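2019-07-28

Ride vehicle refurb, Dritside log flume, boat 4. Carrying on from the last entry.

Got the boat up on the stands first thing and pulled all the guide wheels. Front pair are fine. Rear left has a flat spot and the bearing is notchy when you turn it by hand, so that one goes in the scrap bin along with its mate. I'm not mixing old and new on the same axle again after what happened with boat 2 in January.

The hull is better than I expected. One crack in the gelcoat under the second seat, 59 mm long, doesn't go through. Ground it back, wiped it down with acetone, two layers of light cloth and resin. Left it alone after that. The patch we did last winter on the bow is still tight all the way round, good colour match too.

Bernadette wants the new lap bar padding in before the boat goes back on the water. The Flevus foam arrived but they sent the grey, and every other boat has black. She's going to ring them. I've cut one piece from the grey anyway to check the template and it needs another 20 mm at the hinge end.

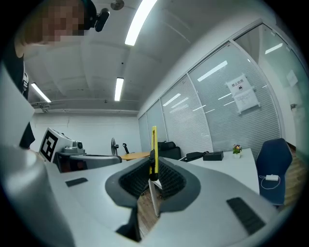
Anti-rollback dogs next. Oğuzhan had the covers off when I got back from lunch. Springs measured in spec except one, which he has tagged. The Greliditz manual gives a torque for the pivot bolts but it's for the older bracket, and ours were changed when the lift hill was rebuilt. Emailed Stöckli to ask for the right figure. Until they answer, those bolts stay finger tight with a red tag on them and the boat does not leave the shop. Please don't take the tag off, whoever is in early.

Counter on the dispatch panel says boat 4 had done 900 cycles since its last wheel change. That seems low for a flat spot. My guess is the wheel has been dragging at the unload bend, where the trough liner is lifting. Will walk the trough when it's drained and have a proper look with a straight edge – should have done it last time.

Parts still to order:
Guide wheels, rear, one pair plus a spare pair
Dog spring, one
Stainless washers, we have 23 left in the drawer and that won't do the whole fleet
Resin hardener, the tin is nearly empty

Boat 5 comes in once 4 is back on the water. Oğuzhan has the key to the crane cabinet.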